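Subject: Re: [cell-upkeep] Trokby cell, finger pads and the shelf

3 May 2025

Farzana,

I read your setup notes twice and I'm still not convinced. You say the cell is ready to run once the wrist offset goes in. I'd want the model of it sorted out first. These two are renders out of the sim, wrist view and then from out front. 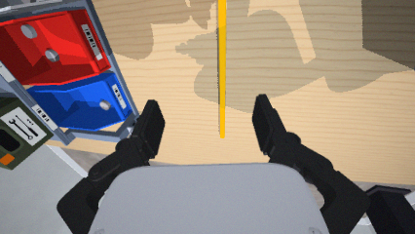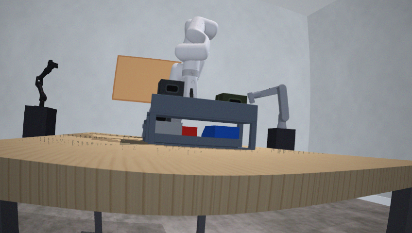 Danica Lukáč isn't convinced either, and her worry is the shelf. She told me the offset is a distraction, that every bad approach she has logged at Brirnden came down to somebody nudging the rack and not re-zeroing, and that she won't sign off on any number until the rack is pinned.

Fair enough, but pinning won't fix the fingers. On 3 May's build you've still got the old pad profile from October. Your message said:

> The pads are the Mumach ones, I only changed the offset to 285. Everything else is as it was. Ran it 6 times with the shelf loaded and had no complaints from the controller.
>
> Farzana Pramanik

No complaints from the controller is a pretty low bar. It doesn't know where the bins are. Also, the big arm has to come down between two boxes on top of the shelf, and the grey one reaches in near the same corner as the green box. Have you checked those two moving together, or only one at a time?

What I'd do, in this order:

- pin the rack, then re-zero
- load the Vondráček pad file and recheck the closing gap
- run the wrist down slowly between the boxes, 5 passes, grey arm parked
- same again with the grey arm live

If it holds for all of that I'll stop grumbling about the offset. Please post the logs this time and leave the failed runs in.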